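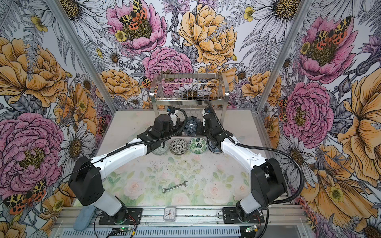

Guilan Ye wrote in after the June page to ask whether round bowls should go in a rack on edge or upside down, and whether the pattern makes any difference. Her own have deep sides, and two of them rock when stood on edge. The pattern makes no difference. The foot and the depth do, and both are covered further down.

## Bowls and rack, Bruder Street

This page continues the tableware pages for the Bruder Street house. It covers the patterned bowls and the stainless steel dish rack. Plates, cups and lids have their own pages and are not repeated. Bowls are named by their decoration because few of the pieces in the house have a legible mark underneath.

Entry 1393 in the house list is the whole bowl group. It was entered as one line when the cupboards were cleared, and Zhiqiang Gu has since split it by pattern. The old number is kept so that earlier notes can still be found.

### Row and rack

Dark blue bowl with a scalloped, petal-like pattern, upright in front of the two-tier wire rack. The row on the rose-printed surface includes a white bowl with black leaves and flowers and a white one with green monstera-style leaves. The open-ended wrench is on the tool list, not this one.

Listed under 1393:

- **Blue, scalloped.** The pattern reads the same from any side, so it can be racked without turning.
- **White, black leaf and floral.** Easily confused in the list with the black and cream floral. Check the ground color before writing it down.
- **White, monstera.** The simplest to identify. Used as the reference when the others are sorted.
- **Pale geometric.** Entered as blue-grey by one person and grey-green by another. Both names stay in the list until it has been checked by daylight.
- **Blue and white.** Entered by color only. A proper pattern name is still wanted.

### Setting a bowl on edge

A bowl stands on edge if the divider supports it above the widest point of the side. A shallow bowl leans back and stays there. A deep bowl puts its weight forward of the foot and rolls out when its neighbor is lifted. Deep bowls go rim down on a flat tier.

Leave an empty slot between bowls if the rims touch. Rims chip at the contact point, and a chip on a painted rim shows more than one on plain white. Work from the back of the rack to the front, and from the side farthest from the tap.

Zhiqiang Kang measured the shelf above the sink at 900 mm long and 400 mm deep. The clear height to the next shelf is around 218 mm, read with a folding rule and the door half open. A two-tier rack should be measured against that height with the bowls already in it, as a bowl on edge can stand well above the top rail.

### Colored bowl, right-hand end

Translucent pinkish-purple bowl with radiating lines, at the end of the row beside the monstera bowl. A black-and-white patterned dish and a pink patterned dish are in the lower tier; the upper tier is empty.
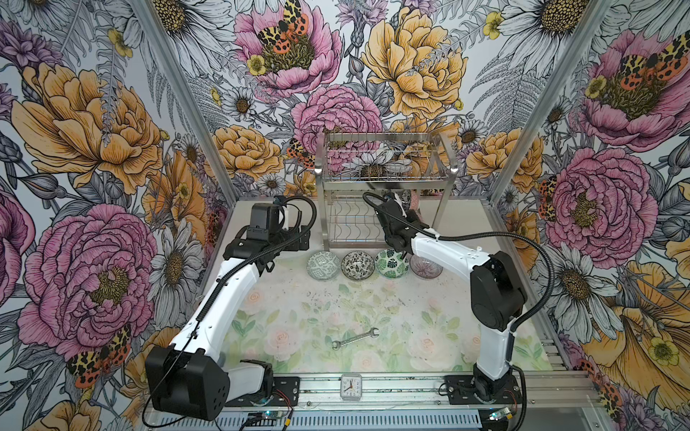

### Notes on storage

The bowls do not nest as a set. The profiles differ enough that a mixed stack leans after the third or fourth piece. Stack by foot diameter, widest at the bottom, and put a paper towel between painted surfaces. Translucent pieces go on top of a stack or on their own.

Patterns that will be wanted together should be shelved together, even if the stacks come out uneven. The leaf patterns share the left side of the cupboard. Geometric patterns go on the right, with the floral ones between them.

### Corrections

Cuiping Jia points out that the June page gave the Tetine cupboard as the home for the dessert dishes. They were moved to the Ren cupboard in the spring. The cupboard names come from the old labels inside the doors and have nothing to do with the makers of the contents.

The same page described the rack as chromed. It is stainless steel. Cleaning advice for chrome should be ignored: plain dish soap, a soft brush along the wires, and a dry cloth at the welds, where scale builds up first.

### Still open

- Foot diameters for the monstera and scalloped bowls.
- One name for the pale geometric bowl.
- Whether the black-and-white dish belongs under 1393 or with the side dishes. Prapai Mahawong has the earlier list and will compare.

Additions can be left in the Sender folder under the entry number. Please give the pattern first, then the ground color, then the measurement in millimeters.

Page last revised 11 Aug 2019.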